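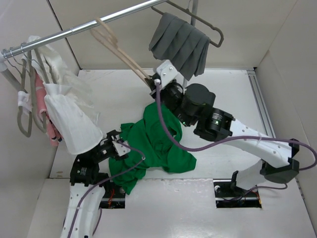

Simin Rahimi doesn't think people throw clothes out over holes. She thinks they throw them out when the shape goes, and she wrote that on our proposal in red pen, so that became the question.

Does it wash out of shape, and does drying matter more than washing?
Textiles and Materials, spring project
Kianoush Shokri

Background

Every cotton T-shirt I own gets shorter and wider. Wanted to know how much is the washer and how much is what happens after. Most of what I found to read was about shrinkage in the mill, before the fabric is even cut. Knit cotton gets pulled long while it's being made and finished, and when it gets wet and warm and moves around it relaxes back. So some of the "shrinking" is just the fabric going where it wanted to go. The part I care about is what a normal person does on laundry day.

Three ways to dry: tumble dryer, flat on a towel, on a hanger. My guess going in was dryer worst, flat best, hanger somewhere in between with bad shoulders.

Materials

Cotton jersey shirts from Felletti, all size medium, all from one order. Geltska liquid detergent, unscented. Washer and dryer at Azimi Laundry, always the same two machines if they were free. One time they weren't. See Problems.

Soft tape measure, fabric marker, a piece of foam board for laying things out flat.

Method

Marked a line down the center front from the neck seam to the hem and another across the chest from armpit to armpit. Measured both before any washing. Then wash at 40 degrees C, normal cycle, full spin. Dry. Let it rest overnight on the board before measuring, because a shirt right out of the dryer is still curling at the hem and you can get whatever number you feel like.

Repeat. Each shirt stayed with its own drying method the whole way thru. Started in January 2020 and the last measurements were in March.

I also did a small side test for pilling. Took a scrap from the back of a shirt that wasn't in the main test and rubbed it against itself 100 times, then a second scrap 300 times, by hand, same pressure as near as I could manage. Should have used a machine for this. The department has one but it was booked.

Results

Length. Tumble dried shirts lost the most, and most of the loss came early. The first wash did more than all the later ones together. Flat dried shirts lost a little on the first wash and then pretty much sat still. Hanger dried shirts came out longer than the flat ones, and one came out longer than it started. That surprised me but it makes sense — a wet cotton shirt is heavy and all that weight is pulling on the shoulders.

Width. Opposite story. The hanger shirts got narrower in the chest. Flat ones didn't change enough for me to trust the tape.

Neck. I wasn't going to measure this at all. Simin asked for it halfway through, so there is no "before" number, which is my fault. What I can say is that the rib looked wavier on the hanger shirts than on the others. A lot of that is how you get the hanger in. If you shove it up through the neck the rib stretches over the whole width of the hanger while it's wet. 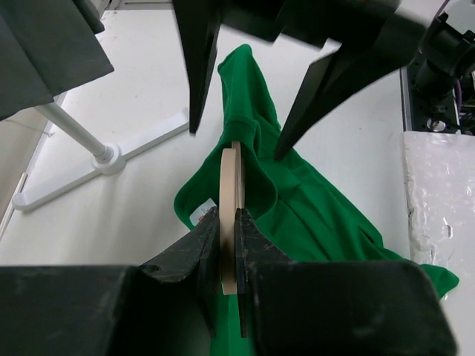

Going in from the hem takes longer and kept the collar flatter. I switched to doing it that way for the last few washes, which also means the neck results are two methods mixed together. Noted.

Pilling. The 100 scrap looked fuzzy, no real pills. The 300 scrap had small hard pills along the fold where I was gripping it, so that may be my fingers and not the fabric.

Problems

The one day my washer was taken I used the Nundetti machine in the corner, which spins harder. The shirts came out with deep creases and I think it shows in that weeks numbers. Left them in, marked with a star in the table.

Hard to measure a knit without stretching it. I re-did the first set when I realized I'd been pulling the tape.

No polyester blends. Ran out of time.

Discussion

If you only care about length, keep it out of the dryer. If you care about the collar, dry flat, or go in from the bottom with the hanger. Also shoulder bumps — didn't measure those but they're real, and they mostly went away after the next wash.

Simin's point about shape holds up, I think. None of the shirts got a hole. A couple of the tumble dried ones I wouldn't wear to class now, they ride up when you raise your arms.

For next time: measure the neck from day one, use the rubbing machine, get blends, spin everything in one washer. Table and raw numbers are in the appendix, starred rows are the Nundetti day.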